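Section 6. Setting Up Your Standero Desk Frame at Home

This guide was put together by the users' group for people who bought the Clodier frame without a top, or bought one used. It covers the same ground as the leaflet in the box. Where the two disagree, we tried both ways and kept the one that worked.

6.1 Before you start

The leaflet says one person can do the job in half an hour. Treat that as sales talk. Do-yoon Min has built more of these than any of us and still wants a second pair of hands for the flip.

You will need:

A Phillips screwdriver, full size
The hex key from the box, or a better one
A tape measure
A blanket or flattened carton to work on
A pencil

The maker also sells a "precision leveling kit" under the Clellen name. It is a small level and a packet of felt pads. Any level you already own will do.

NOTE: The frame alone is heavy. Unpack it in the room where it will live.

6.2 Putting the frame together

1. Lay the blanket down and set both legs on it with the motor housings facing inward.

2. Slide the crossbars into the left leg until they stop, then do the same on the right. They will feel loose. Leave them that way for now.

3. Start all 8 frame bolts by hand. If a bolt won't turn with your fingers, back it out and try again. The leaflet tells you to "apply firm pressure," and Trefor Wogan stripped two threads doing exactly what it said.

4. Measure your top and pull the crossbars out to suit. The feet should sit inside the ends of the top on both sides.

5. Tighten the bolts a little at a time, going corner to corner. Stop when they are snug.

CAUTION: Do not use a power driver on the frame bolts. The threads are softer than they look.

6.3 Fixing the top

1. Put the top face down on the blanket and lower the frame onto it. Center it by measuring, both ways. Trusting your eye here means a desk that looks wrong forever.

2. Mark the screw holes with a pencil. Drill pilot holes no deeper than half the thickness of the top.

3. Drive the screws by hand. Check the length against your top first. The screws in the box were made for the maker's own top, and they will come through a thin one.

4. Plug in the motor leads before you turn anything over. They click. If you didn't hear a click, pull and try again.

5. With one person at each end, lift the desk by the frame and set it on its feet. Never lift by the top.

NOTE: We are told the top "adds rigidity to the whole system." Maybe so. A badly fitted one also rattles at every keystroke, so check the screws again after a week.

6.4 First power-up and reset

1. Clear the space above and below the desk. Window sills and drawer units are the usual trouble.

2. Plug in and hold the down button until the desk reaches its lowest point, dips slightly and stops. Let go.

3. Run it all the way up and all the way down once, with nothing on it.

If the display shows an error, unplug the desk, wait, and repeat step 2. The help line will suggest a new control box. Try the reset three times before you agree to buy anything.

CAUTION: The anti-collision feature is described as "intelligent." Hwa-young Yeon's desk pushed a filing cabinet over in February without hesitating. Keep children and pets out from under it, whatever the box says.

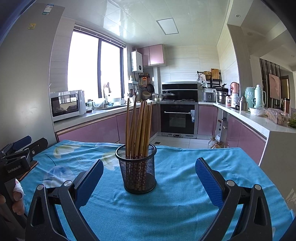 6.5 Setting your heights

The chart in the leaflet goes by body height alone. It takes no account of shoes, chairs or the length of your arms, and Myung-ja Yoon found it wrong for everyone in her house.

1. Sit the way you really sit. Raise or lower the desk until your forearms are level and your shoulders are down.

2. Press M, then 1, to save.

3. Stand up, in whatever you wear on your feet at home, and do the same. Press M, then 2.

4. Live with both for several days, then correct them. Most people find their first standing height too high.

As for how long to stand, the leaflet promises more energy and better focus. We have seen no proof of either. Stand when you feel like it and sit when your feet hurt.

6.6 Cables and upkeep

1. Raise the desk to its full height before you tie any cable. Leave slack at that height – a cable tied with the desk down will be pulled out the first time it goes up.

2. Fix the power strip to the underside of the top so only one cord runs to the wall.

3. Check the frame bolts twice a year. Skip the branded grease. The columns come greased, and adding more only collects dust.

Questions about used frames go to Tae-yang Hong, who keeps the list of control boxes that fit each model year.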